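Handout 4: Hand-held grippers, and your first cloth task
Home Build Evenings, Hekden shared workshop
Notes by Zhenhua Long, updated Oct 31, 2019

Hi again! Last time we got as far as bolting the linkages together, and a few of you went home with fingers that closed crooked (mine did too, the first four times). So before anything new, please finish the checks below. Bring the gripper, your cable and the little hex key with you.

What we're building, quick recap. Two hand-held grippers, one per hand, no motors in them. You squeeze, the fingers close, and what your hands do gets recorded so an arm can learn from it later on. I still love how simple the mechanism is. Four bars, some pins, and a pair of ribbed pads, and you can pick up nearly anything in the house.

1. Check the fingers
Open the gripper all the way and look straight down the gap. Both tips should sit at the same height and the ridges on the pads should run the same way. If one side lags, back the pivot pins off a hair and try again. Don't crank them! I set my stop at 90 mm of opening, and that's plenty for thick denim with a seam in it.

2. Pick a cloth and a surface
Jeans are my favorite starter. They're heavy enough to stay where you put them and the waist has all those lumps (button, fly, belt loops) that make you think about where to grab. A bed is fine, a table is fine. A busy flowered cover works too, as long as you can tell the denim from it at a glance.
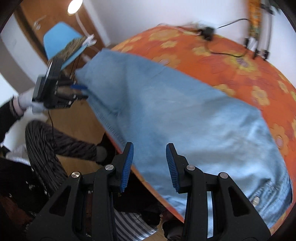
3. Grab the far end first
I start at the leg end, one jaw under the cloth and one on top, and only then bring the second gripper in. If you pinch with both at once you'll drag the whole thing sideways and have to lay it out again. Go slow. Slower than feels natural, and then a bit slower than that. Keep the cable trailing behind you on the floor so it doesn't cross the cloth.

4. Work along the seam
Once the jeans are folded lengthwise, the outer seam is your guide line. Open the fingers with one on each side of the stitching, check you're square to it, then close. Pale denim shows the double row of stitches really well, which helps a lot when you're leaning over and your own hands are in the way.
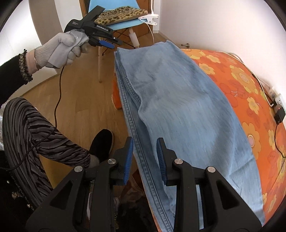

5. Log your tries
Do 20 folds before next time, and write down each one, good or bad. A line is enough: which end you started from, where it slipped, whether you re-gripped. My own notebook is up to fold 2857 and I still mess up the waistband!

Parts still owed: Clenside pad strips for anyone whose ridges have worn flat, and the Lernov pins in the shorter length. Tell me in June if you want to be in on the next order, the box comes in 80s and we split it.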